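3. Setting up your Gamden egg cooker

Welcome to the fun part! Pop the cooker on a level bench, well away from the edge, and let the cord hang loosely behind it.

1. Rinse the lid and the steaming rack in warm, soapy water, then dry them well.
2. Fill the measuring cup to the line for soft, medium or hard, and pour the water into the base.

Note: Eggs straight from the fridge like a little extra water – a teaspoon is plenty.

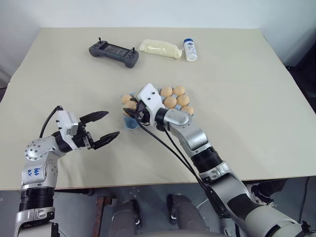 Brown eggs in a light blue tray.

3. Prick the wide end of each egg, set them in the rack and put the lid on.
4. Press Start and wait for the chime.

Caution: Steam comes out of the lid vent, so please keep your hands and face clear, and use oven mitts when you lift it.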